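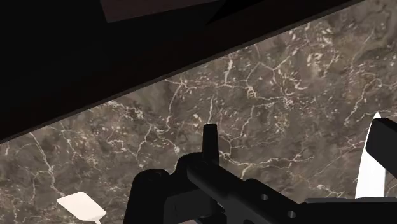

4 Der Arbeitsplatz, wie ich ihn vorgefunden habe

4.1 Wer räumt hier eigentlich was weg?

Bevor ich in die Küche von Lirnmont gegangen bin, hatte ich eine ziemlich klare Vorstellung davon, was ein Roboterarm dort ändern würde. Er nimmt Arbeit ab, dachte ich, und dann reden wir über die Arbeit, die übrig bleibt. Nach den ersten Schichten musste ich meinen Leitfaden komplett umschreiben (Anhang B enthält beide Fassungen, die erste bitte mit Nachsicht lesen). Das Küchenpersonal hat mir nämlich kaum etwas über den Arm erzählt. Erzählt haben sie mir, wo der Pfannenwender liegt.

Das klingt banal, ist aber der Kern dieses Abschnitts. Lirnmont kocht mittags bis zu 900 Essen, verteilt auf zwei Linien, und an der kleineren davon, der Grilllinie, steht seit dem November vor unserer Erhebung der Arm von Silell. Er soll Küchenwerkzeug aufnehmen, an die richtige Stelle legen und gebrauchtes Werkzeug zur Spüle geben. Wenden und Anrichten machen weiterhin Menschen. Im Antrag hieß das »unterstützende Handhabung«, in der Küche heißt es »der Aufräumer«, und ich bleibe im Folgenden bei der zweiten Bezeichnung, weil sie kürzer ist und alle wissen, was gemeint ist.

Das Aufräumen war vorher keine Stelle und stand auf keinem Plan. Es passierte zwischendurch, mit der freien Hand, beim Vorbeigehen. Wer gerade wenig zu tun hatte, schob die Sachen zusammen, und daran hing erstaunlich viel: Man sah sich, man sagte kurz etwas, man merkte, dass die Kollegin am Grill nicht hinterherkommt. In den Schichtprotokollen taucht davon überhaupt nichts auf. Ich habe es selbst erst beim Zuschauen begriffen, und ehrlicherweise auch da erst, nachdem ich zweimal im Weg gestanden hatte.

4.2 Die Küche im Rechner

Geübt wird der Aufräumer in Plemon, der Simulationsumgebung, die Silell für das Projekt angepasst hat. Neue Griffe kommen zuerst dorthin und danach an die Grilllinie. Mich hat Plemon anfangs nur am Rande interessiert, Software halt! Dann hat Rukhsana Magsi, die mit mir die Interviews geführt hat, vorgeschlagen, wir könnten den Leuten aus der Küche doch einfach mal zeigen, wie ihr Arbeitsplatz dort aussieht. Das war der beste Einfall der ganzen Erhebung.

Abbildung 2: Gerenderte Nahansicht aus Plemon. Schwarzer Greifer über einer geäderten Marmorfläche, unten links ein weißer Pfannenwender.

Wir haben Abbildung 2 ausgedruckt und in den Gesprächen auf den Tisch gelegt, ohne viel dazu zu sagen. Die erste Reaktion war fast immer dieselbe, nämlich Gelächter über den Marmor. In Lirnmont wird auf Edelstahl gearbeitet, und eine Köchin fragte, ob sie sich für die schöne Platte bewerben könne. Bei Silell erklärte man uns, dass die Oberflächen in Plemon absichtlich gewechselt werden, damit sich das Verfahren nicht auf einen einzigen Untergrund einschießt. Fachlich leuchtet mir das ein. Für unsere Gesprächspartnerinnen war es trotzdem zunächst eine fremde Küche, und sie haben sie auch so gelesen: Was liegt da, was fehlt, wer würde so arbeiten?

Und dann wurde es interessant. Gleich mehrere haben auf den Abstand zwischen Greifer und Pfannenwender gezeigt. Ein Koch meinte, so lege man ein Werkzeug höchstens ab, wenn man gleich wiederkommt, bei ihm hieße das: Finger weg, ich brauche es noch. Eine Kollegin aus derselben Schicht sah das genau umgekehrt. Für sie war ein Wender, der frei auf der Fläche liegt, eindeutig vergessen und gehörte in die Spüle. Beide arbeiten seit Jahren nebeneinander und hatten über diese Frage noch nie gesprochen, man hat sich eben angeschaut und es dann gewusst. Der Aufräumer kann sich mit niemandem anschauen. Er braucht eine Regel, und die musste jetzt jemand formulieren.

4.3 Die Regel und was an ihr hängt

Die erste Regel kam von Silell und war schlicht eine Wartezeit. Liegt ein Werkzeug 115 Sekunden unberührt, wird es abgeräumt. In der Simulation lief das sauber. An der Grilllinie hat es, vorsichtig gesagt, Stimmung gemacht. Bei dicken Stücken liegt ein Wender schon mal länger, und wer sich umdreht und ins Leere greift, hat wenig Sinn für statistische Überlegungen. Einige haben sich deshalb angewöhnt, ihr Werkzeug zwischendurch kurz anzutippen, damit die Zeit neu läuft. Das Antippen war bald so selbstverständlich, dass es mir neue Kräfte schon in der Einweisung gezeigt haben, zwischen Händewaschen und Probierlöffel.

Ich halte dieses Antippen für den wichtigsten Einzelbefund aus Lirnmont. Im Sinn der Arbeitszeit kostet es so gut wie nichts. Es ist aber eine neue Tätigkeit, sie steht in keiner Beschreibung, und sie wird für die Maschine gemacht. Früher hat man im Vorbeigehen für die Kollegin mit aufgeräumt, jetzt tippt man im Vorbeigehen das eigene Werkzeug an (und manchmal auch das der Kollegin, das hat mich gefreut). Escobedo beschreibt für den Versandbereich etwas sehr Ähnliches, dort drehen die Leute Kartons mit dem Etikett nach vorn, obwohl das niemand von ihnen verlangt. Die Parallele geht weiter, als ich zuerst dachte, nur haben die Beschäftigten in unserem Fall am Ende selbst an der Regel mitgeschrieben.

Dazu kam es über einen Umweg. Die Schichtleitung wollte die Wartezeit zunächst einfach auf 200 Sekunden hochsetzen. Damit war der Grill zufrieden und die Spüle nicht, denn dort kam das Werkzeug nun in Schüben an, ausgerechnet dann, wenn auch die Tabletts zurückkommen. In der Besprechung hat die Spülkraft das so trocken vorgetragen, dass erst gelacht und dann eine ganze Weile geschwiegen wurde. Herausgekommen ist eine Ablagezone direkt neben dem Grill, mit Klebeband markiert. Was darin liegt, bleibt liegen. Was draußen liegt, darf der Aufräumer nach der alten Zeit mitnehmen.

4.4 Was die Leute davon haben

Fragt man direkt nach Entlastung, fallen die Antworten gemischt aus, und zwar oft innerhalb eines einzigen Interviews. Weniger Bücken und weniger Laufen zur Spüle, das nennen viele, vor allem die Älteren im Team. Gleichzeitig fehlt einigen genau dieser Weg. Er war die kleine Unterbrechung, in der man vom heißen Grill wegkam, ohne um eine Pause bitten zu müssen. Eine Köchin geht inzwischen trotzdem zur Spüle, mit leeren Händen, und nennt das ihren Spaziergang. Die Schichtleitung weiß es und lässt sie.

Verschoben hat sich auch, wer als erfahren gilt. Zwei jüngere Kräfte haben sich früh mit der Bedienoberfläche beschäftigt und werden jetzt gerufen, wenn der Arm stehen bleibt. Das ist Anerkennung, aber es ist auch Arbeit, und bezahlt wird sie bisher wie jede andere Minute an der Linie. In unserem zweiten Gespräch mit der Betriebsleitung am 18. Okt. 2019 war davon die Rede, eine eigene Zulage zu prüfen. Einen Beschluss gab es bis zum Abschluss dieses Manuskripts nicht.

Rukhsana und ich sind uns übrigens uneinig, wie stark man die Bildgespräche gewichten darf. Sie findet, dass eine gerenderte Ansicht die Leute freier reden lässt, gerade weil es nicht ihre eigene Küche ist und sie auf niemanden zeigen müssen. Ich bin da skeptischer. Wer über fremden Marmor spricht, spricht vielleicht auch ein bisschen großzügiger über Ordnung, als er oder sie es um halb eins am Grill tut. Wir haben die betreffenden Stellen im Kodierschema deshalb gesondert gekennzeichnet und die Auswertung in Abschnitt 5 einmal mit und einmal ohne sie gerechnet.

Für die Nachfolgestudie haben wir mit Silell vereinbart, dass die Ablagezone auch in Plemon auftaucht und dass jemand aus der Grillschicht dabei ist, wenn sie dort angelegt wird. Der Vorschlag kam aus der Küche, zusammen mit der Bitte, die Arbeitsplatte diesmal aus Edelstahl zu machen.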